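Plane fit grabs the cutting board as part of the counter, how do I split them?

Asked by Taha Benkirane
Tags: segmentation, point cloud, planning

Running the Stedard tabletop pipeline on a kitchen counter. RANSAC finds the counter plane fine but the cutting board gets swallowed into it, so the planner thinks there is no object there and never proposes a grasp. Mug, cups, toaster all segment ok. Just the board.

Depth at 30 fps, plane inlier threshold is whatever the default is (havent touched it). Tried clustering with smaller voxels, no change except slower. View from the camera side:
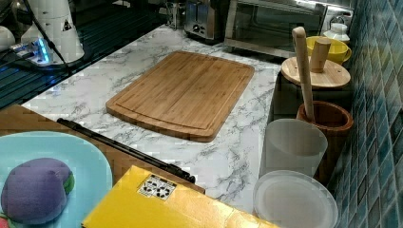
Bamboo board on the marble counter, the one that goes missing

Also get small junk clusters near the tile wall on the right, not sure if related. Do I need a learned segmenter for this or am I missing a setting?

2 answers

Lefteris Mitsotakis-Vlachou
Accepted

Check the threshold first. Default in Stedard is loose, meant for boxes and bottles. A board is thin so all its points land inside the inlier band and get thrown out with the counter. Smaller voxels wont help, the points are gone before clustering even starts.

What I'd do:
Drop plane_inlier_dist until the board shows up. Go slow, too tight and you get counter noise as objects.
Average a few depth frames before the fit. 2 is not enough, I use 60 if nothing is moving.
Crop to the counter polygon first. You have a wood table in front that's lower than the counter, don't let it in the same fit.

If depth noise is bigger than the board thickness you're stuck with geometry only. Then use color. Light brown on white with gray veins is an easy split, threshold on saturation, take the big blob, project it back to the plane and hand the planner a box with a fixed height. Ugly but works. No need to train anything.

Junk by the wall is probly the glass tile, shiny stuff gives bad depth. Cut it with the crop.

Taha Benkirane: threshold was it, board comes through now. Still flickers near the groove but good enough to plan on. thanks

Blandine Marty

Had the same with thin trays at Grulside, we just swapped to a learned model and stopped thinking about it. Confidence cutoff at 88 percent. Needs a GPU though. Also are you sure your extrinsics are right? If the camera is tilted wrong everything looks off. Recalibrate maybe.

Lefteris Mitsotakis-Vlachou: tilt doesn't matter for the fit itself, the plane is found in camera frame. Matters for the crop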